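Laton Divided Organizer Box, Smoke Gray

Sold by Padilla. Ships from our Lomska warehouse.

The Laton is a rectangular box with a hinged lid, for small parts that get lost in a drawer: screws, beads, fuses, fishing hooks, earring backs. The body and lid are the same see-through gray plastic, so you can check what is inside with the lid shut. Light gray dividers split the inside into small compartments, with a long one down the middle.

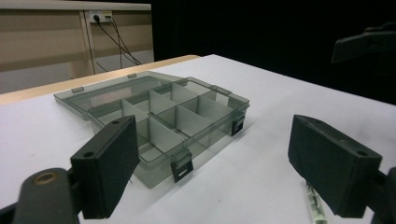
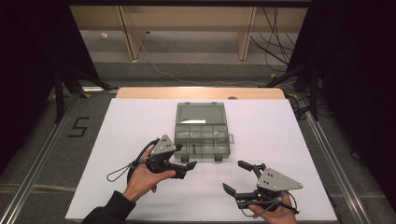

The lid folds all the way back. Leave space behind the box for it if you plan to keep it open on a bench. Close both latches before you carry it, and keep it flat if you store very small items such as seed beads, as these can work their way under a divider.

Wash by hand in lukewarm water and dry with a soft cloth. Do not put it in the dishwasher. Solvents and acetone will cloud the plastic.

Available singly or in packs of 4 or 6. Trade cartons hold 40. For orders over 500, write to Krum Kneževič in the sales office for a price. Printed labels are sold separately, see the Bestier label sheets.

Orders placed before 17th April ship at the old rate. The clear version is out of stock and will be back in October.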